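Bullholm Tea Counter: data card and build notes

March
By Lotte Vermeulen
40 shares | 3 comments

Bullholm is a set of teleoperated recordings from a single-arm kitchen counter built in the Bastalden shared workshop. The release holds 654 episodes of short tea-making tasks, recorded with a wrist camera and two fixed scene cameras. This file covers the contents, the way the counter was built, the recording procedure and the known faults. Read the faults before training on anything.

Contents

episodes/ — one folder per episode, numbered in recording order
calib/ — camera intrinsics and the camera-to-base transforms
splits/ — plain text lists for train and test
notes/ — operator notes, one line per episode, free text
tools/ — playback script and the Forthorpe log converter

The test list has 78 episodes. All of them come from sessions that contribute nothing to the training list. Splitting at random inside a session makes the test set far too easy, as consecutive episodes share the same lighting and nearly the same prop positions. An early internal version was split that way and its results should be ignored.

Tasks

bag_to_mug: pick up a tea bag from the counter or the board and release it inside the mug.
cover_mug: lift the round wooden piece by its peg and lower it onto the mug.
uncover_mug: the reverse, ending with the piece at rest on the cutting board.
mug_shift: move the mug from one end of the board to the other, upright.

No liquids are used in any task. The cooktop next to the counter is never switched on during recording, and the toaster and toaster oven are unplugged. They are background and obstacle. The arm has to pass over or beside them to reach the near end of the board, and the metal surfaces produce moving highlights in the scene views.

The cutting board, the yellow mug and the round piece are the only props handled on the board. Everything else stays where it is within a session. Things that belong to the workshop kitchen, including cereal, paper towels and whatever sits on the drawer box, may be somewhere else in the next session.
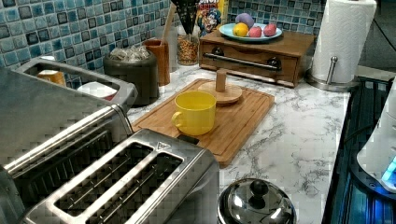

Hardware

The arm is a six-joint unit bought used and bolted to a mounting plate at the cooktop side of the counter. Its controller sits under the counter on a shelf, away from the sink. The gripper is a two-finger parallel type with printed adapter plates made by Tineke De Smet. The first adapters cracked along the layer lines at the bolt holes. The current ones are printed flat with metal inserts and have not been replaced during recording.

Teleoperation uses a smaller leader arm clamped to a trolley. The operator stands with a direct view of the board. Operators were told not to use the camera previews, although in practice two of them looked at the wrist preview for the last part of cover_mug. This shows up in the data as a pause before the final descent. The operator notes mark it with "prev".

Control and joint logging run at 50 Hz. Images are logged separately at the camera rate and stamped on arrival at the host. The converter matches each image to the nearest earlier joint sample, never a later one. If you write your own loader, keep that rule or the policy will see a little of the future.

Power for the arm and for the host PC must come from different outlets. With both on the same strip, closing the gripper under load caused the USB hub to drop the wrist camera. Fenna De Smet found this after we had spent most of a Saturday replacing cables that were fine.

Wrist camera

The camera is mounted on the gripper side of the last joint and looks down past the fingers. Focus is locked. Exposure is locked at the start of each session with a gray card on the board and is left alone after that. White balance is fixed in the config file and should not be changed between sessions.

The mount has one screw that can work loose. When it does, the finger positions in the image drift slowly, and the drift is easy to miss in a single episode. The tool check_fingers.py compares the finger outlines against a stored reference and prints a warning. Run it at the start of each session and again at the end. 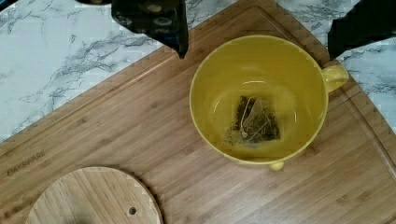
Image orientation is stored as the sensor delivers it, with no rotation applied. The playback script does not rotate either, so what you see there is what is in the folders. Do not assume that left in one stream means left in another. The mug handle points right in the wrist view here and left in the scene views, and any horizontal flip used as augmentation has to be applied to the actions as well. The engraving on the board is legible from this height and makes a useful check that nothing has been mirrored by a loader. For bag_to_mug, success is judged on the mesh bag lying at the bottom of the mug; the string may lie anywhere, including looped over the bag.

Scene cameras

Both scene cameras are fixed to the shelving with metal brackets. Scene A looks across the appliances toward the drawer box. Scene B looks along the counter the other way, toward the toaster oven. The two views overlap over the whole board, and either one alone is enough to follow the mug. We kept both for cases where the forearm blocks the round piece from one side.

Calibration was done with a printed board held at several heights above the counter. The transforms in calib/ are per session. Using one session's transform on another gives an error large enough to miss the peg, even when the cameras look untouched. The shelving moves slightly when people lean on it, and people lean on it.

The tile wall is a poor background for feature matching. Small repeated squares give plenty of strong matches and many of them are wrong. Wilma Verbeke tried to recover a scene camera pose from the tiles after a bracket was bumped, and the result settled one row off with a low error. We re-recorded that session.

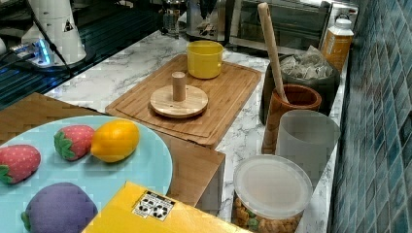

After that we stopped relying on the wall at all and added a calibration check to the session routine. It takes a couple of minutes: home the arm, touch four points on the board with the closed fingers, and compare the touched points with the same points found in both scene views. If any point is out by more than the limit in the config, the session does not start.

Session routine

1. Clear the cooktop side so the arm can reach home without touching anything.
2. Start the host, then the arm. Wait for the joint readings to settle.
3. Lock exposure with the gray card.
4. Run check_fingers.py.
5. Run the four-point check.
6. Place the board, mug and round piece by hand. Positions are drawn by the script and shown as rough regions, not exact marks.
7. Record. Stop after each attempt, including failed ones, and type the note before resetting.
8. Run check_fingers.py again and save its output with the session.

Failed attempts are kept and labeled. Filter them with the success field in each episode's meta file. Do not filter on episode length; some of the clean runs are slow and some of the failures are very short.

Fields

joint_pos: six values, radians
gripper: one value, 0 closed, 1 open
action: same layout as joint_pos plus gripper, absolute targets
success: true or false, entered by the operator
operator: a letter, stable across the release
task: one of the four names above

The gripper value is the commanded opening. Measured opening is missing for the first sessions, where the Declercq driver board returned the command as if it were the measurement. We removed the column from the whole release instead of leaving it half valid.

Known faults

Reflections. The stainless appliances and the pot lid near the board pick up the room lights and the arm. A detector trained on crops from Scene A alone will sometimes fire on the lid.

Peg contact. In cover_mug some grasps close on the peg at an angle and the piece swings before it is lowered. These are marked successful if it ended up seated. Search the notes for "swing" if you want them out.

Background changes. See Tasks. There is no list of what moved between sessions.

One mug. All episodes use the same yellow mug. A policy trained here has no reason to handle another color or another handle shape, and ours did not when we tried a plain white one.

Camera delay. Arrival stamps are later than capture by an amount we have not measured properly. It looks constant within a session. — open item

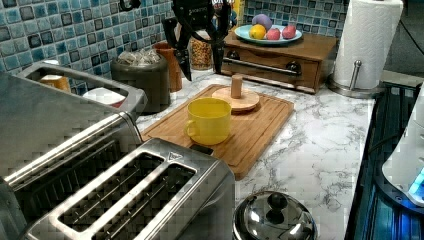
Comments (3)

Mirjam Postma
Have you tried measuring the delay with an LED on the gripper flange? Switch it from the same process that writes the joint log and look for the first bright image. It gave us a usable number for fixed cameras, though the wrist one was noisier. Also, is the leader arm scaled one to one?

Lotte Vermeulen
Not yet. The host has a spare output, so the LED is possible and I will add the script to tools/ if it works. The leader is mapped joint to joint with no scaling. Operators found the last joint too quick and we put a low-pass filter on that one only. The filter setting is in each session's config.

Fenna De Smet
The filter was off in the first two sessions. The config files for those say so correctly, but the table in notes/ does not. Go by the config.

Reply | Share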